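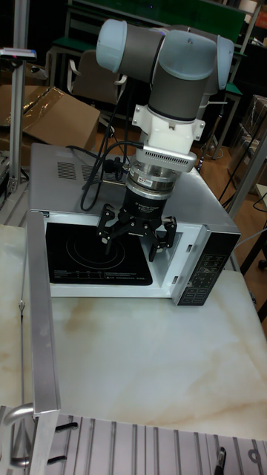 # Flatbed microwave, no turntable: are the rings on the floor doing anything?

**gravelpit**
Thursday, 7:40 pm

Bought a Plarnum flatbed secondhand. It's an 800 watt unit, and new they were going for $422, which seems like a lot of money for a box that leaves out the one moving part everyone understands. The floor is a flat black piece with white rings printed on it, plus a block of small print near the front that I'd need my other glasses for.

The pitch for these, as I heard it at the store years ago, is that the food stays put and the waves get moved around instead. Fine. I've seen a lot of pitches. My old Vidal with the glass plate heated a bowl of soup evenly enough and it cost a quarter of this.

So what are the rings? Is that a target? Does the dish have to sit dead center or is it just decoration so the floor doesn't look bare?

**teakettle_mo**

Place the dish in the middle of the rings. They're a centering mark. I don't think there's any more to it.

**Hobnail**

I'd push back a little. I had a Grilance flatbed in the break room and we put three mugs in at once all the time, nowhere near center, and they came out the same. If the rings mattered you'd have noticed with mugs.

**gravelpit**

Did you measure that or is it a memory of mugs?

**Hobnail**

Memory of mugs. I drank them though.

**teakettle_mo**

Mugs are easy. Try a flat plate of leftover rice and tell me the rim and the middle match. Mine never have, in any microwave, turning or not.

**gravelpit**

Before I go buying rice, a second question. Look at the buttons. 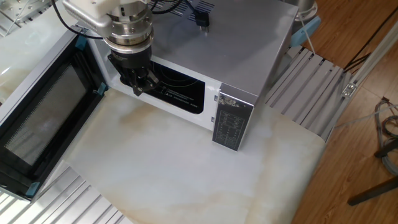

*Upper part of the control panel, scratched and patchy. Door all the way open.*

The labels are tiny to begin with and the top section of the panel has gone mottled. The seller said "light cosmetic wear." I've read that phrase on things that turned out to be on fire.

My guess is somebody went at it with a scouring pad. My sister in law says steam. I don't buy steam for a panel that's outside the box, next to the door.

**panfish**

Scouring pad or a strong degreaser. Degreaser will take printing off plastic if you leave it sitting. I did it to an oven knob strip and had to guess at broil for two years.

As for whether it matters: if the buttons still respond, it doesn't. If they only respond when you lean on them, the membrane under there is going and you'll be replacing the panel.

**gravelpit**

What does a panel run?

**panfish**

I got quoted $132 for one, part only, on a Brasent that looked a lot like yours from the front. I said no and bought a used microwave.

**Hobnail**

Which is how gravelpit got here.

**teakettle_mo**

You could print your own labels. Clear tape over paper, cut small. Ugly, but you only need start, stop and add 30 seconds. I have never pressed a popcorn button that knew anything about popcorn.

**gravelpit**

On that we agree. I also have never once used "defrost by weight," because who weighs it.

**dottie_k**

I weigh it. It works fine if you tell it the truth.

**gravelpit**

Noted. One vote for defrost by weight.

Now the part I care about most, which is where it goes. The old one was in a cabinet cutout. I want this one out on a counter but everyone who sells a microwave says leave space on all sides, and they don't agree on how much. There are slots across the top in several groups. I can't tell if they all matter or if half of them are there because the same metal shell gets used for five different models.
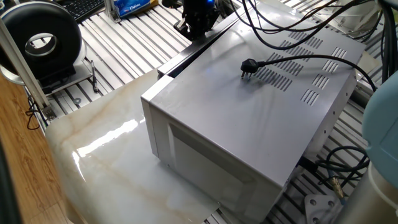
**Anum Bangash**
Treat all of them as working vents. I wouldn't try to work out which ones are real. Some shells do get shared between models, you're right about that, but you won't be able to tell from the outside and the cost of being wrong is a cooked fan. Leave the top clear, including cords and mail and the bread.

**gravelpit**

The plug was lying up there on top. It'll come off.

How much space above, though? The seller's leaflet was for a different model so I'm not trusting it.

**Anum Bangash**

Use the number in the manual for your exact model. If you can't find one, more is safer than less. I'd keep it out of a closed cabinet altogether unless the maker sells a kit for it.

**panfish**

Mine sat under a shelf with hardly any gap for nine years. Just saying.

**Anum Bangash**

And it may sit there nine more. I'd still move it.

**Hobnail**

Is that real marble it's sitting on? If so I'd put feet or a mat under it. Stone near a warm appliance always made me nervous.

**gravelpit**

It's marble pattern. I'm not making any claims past the pattern. And I doubt the bottom of a microwave gets warm enough to bother stone in the first place, but if you've got something on that I'll read it.

**Hobnail**

I've got nothing on that. It was a feeling.

**dottie_k**

Going back to the flat floor, can I say the thing I like about it? Wiping. There's no ring with little wheels to fish out and no plate to drop in the sink. I had a turntable plate go on the tile in November and the replacement took ages to come.

**gravelpit**

I'll give you wiping. Though now whatever boils over has nothing to catch it. At least the plate caught the soup.

**dottie_k**

Put a paper towel down.

**teakettle_mo**

Cover the soup!

**gravelpit**

Okay, my plan. Rice on a flat plate, centered on the rings, two minutes, stir nothing, poke it in the middle and at the rim. Same again with the plate shoved to the back corner. If there's no difference I'm calling the rings decoration and Hobnail gets an apology about the mugs.

**teakettle_mo**

Let it stand a minute before you poke. And use the same amount of rice both times or I'm not accepting it.

**panfish**

Both plates from the same fridge shelf too. Back of my fridge is a lot colder than the door.

**gravelpit**

Same shelf, same rice, same plate. I do own a kitchen thermometer, which dottie_k will be glad to hear.

**dottie_k**

Weigh the rice.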